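Print directory vs. online access for a small school library — worth paying for both?

Library & Reference Help > Buying and Subscriptions

Posted by Svenja Ehlers
December 28, 2023

Hi all, quick one before the budget closes, sorry if this has been asked. I do the ordering for a small high school library (600 students, one and a half staff, I am the one). We've had the Malhotra schools and colleges directory in print forever. Two fat volumes, new edition every other December, sits behind the desk. Counselors use it, a few parents, the odd senior looking up scholarships.

Now the renewal letter says print only, print plus a year online, or online only. Online only is cheaper the first year and then it doesn't say. I called and got put through to a very nice person who could not tell me the year two price either.

What I need to know:

Does the online year start when you order or when you first log in? Last time we bought something like this the clock ran all summer with no one in the building.

Can we put the link on our own library page, or does everybody have to come through the publisher's page with a password? Our page runs on Dunia if that matters.

If we drop print do we keep anything at all when the subscription ends?

Also has anyone used the Wosach one instead? It's a good bit cheaper but I've never seen a copy. The sample chapter on their site is just the forward and the table of contents.

I have up to 1000 dollars for this line and would love to not spend it all on one thing. Need to get the order in before we're back from break. Thanks!!

3 replies

Girkitthorpe_Branch

Just get online. Print is out of date when it ships. We dumped ours and not one complaint.

Anneliese Ehlers

No relation to the poster, funny to see the name though. I've bought both of these, for a school and then for a public branch, so long answer, typing fast.

Start date first. Malhotra started ours on the invoice date, not first login. Ask them in writing to put a later start on the order. They did it for me without any fuss but only because I asked before the invoice went out. After is a different story, I tried that the year before and got a form letter.

Link on your page — yes. You give them your building's IP range and anybody on a school computer gets in with no password. For home use they give you one shared login for the whole school. We put it on the inside of the library card sleeve. You will need whoever runs your network to tell you the IP range, and if your district changes providers it all quietly stops working and you get a week of "the link is broken." On Dunia you just add it as an external resource under Databases. Tick "open in new window" or the back button does strange things.

What you keep: nothing. When online ends it ends. You can export search results as a spreadsheet while you're subscribed, I think the limit was per search and not per day, but read the license, there was a line in ours about deleting exports afterward. So if you have counselors who keep their own lists, tell them that.

The thing I'd check is what people really look up. I kept a tally sheet by the desk for a month. Ours was nearly all scholarships and summer programs, and hardly anyone touched the state agency listings or the publishers section, which is half of volume two. If yours is the same you may not need the big one at all.

Wosach: used it one edition. Listings are fine, indexing is poor. There's a subject index but no geographic one, so "programs near us" means paging thru the whole chapter. Contact names were more out of date than Malhotra, phone numbers mostly ok. Binding came apart at the front. For the price I'd say it's fair as a second copy for the counseling office, not as the only one.

What I would do in your spot. Print plus online this year, late start date in writing. Run the usage report in spring (Admin, then Reports, it's hidden at the bottom). If online gets used, go online only next time and hold on to this print set as back up. If it doesn't, buy print every second edition and put the money toward something else. And get the year two price in an email before you sign. If the phone person doesn't know ask for the school accounts desk, they have a sheet.

One more, sorry. Ask about previous edition pricing. They clear out the old one when the new one lands and it's a big discount. College addresses don't move much. Fees and deadlines do, but you should be sending kids to the college's own site for those anyway.

R. (school library, retired)

Agree with most of the above. Don't throw out the old volumes! Every library I worked in tossed them and then some local history person came asking. We had a county school directory from 1912 that got more requests than anything on the reference shelf, and it was held together with tape.

On shared logins — change the password over the summer. Ours ended up on a homework site and the publisher shut us off for 16 days, right at application time. Took a lot of phone calls. Not fun.

Never used Wosach so can't help there. Good luck with the order.

Svenja Ehlers

Thank you, esp. Anneliese!! Had no idea you could ask for a later start. Emailed them just now about that and the year two price and the old edition. Going to do the tally sheet too, should have done that ages ago. Will post back what they say when I here from them.
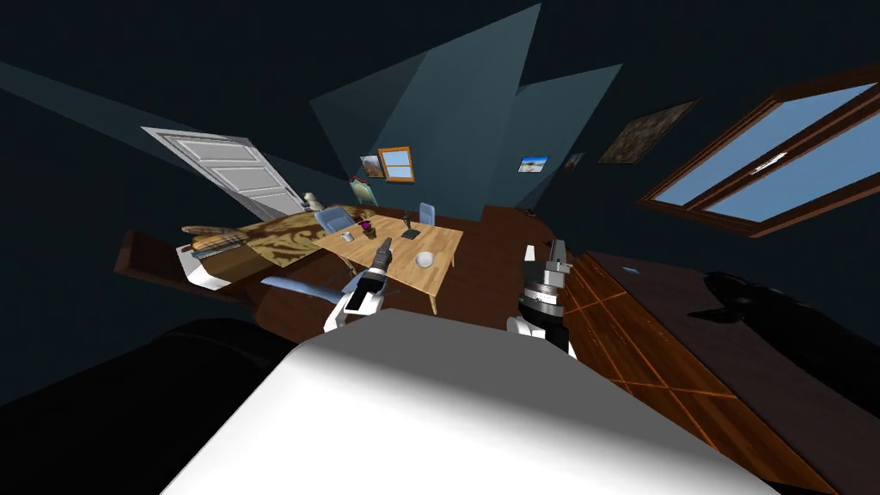 Table and chairs in a teal-walled room, computer rendering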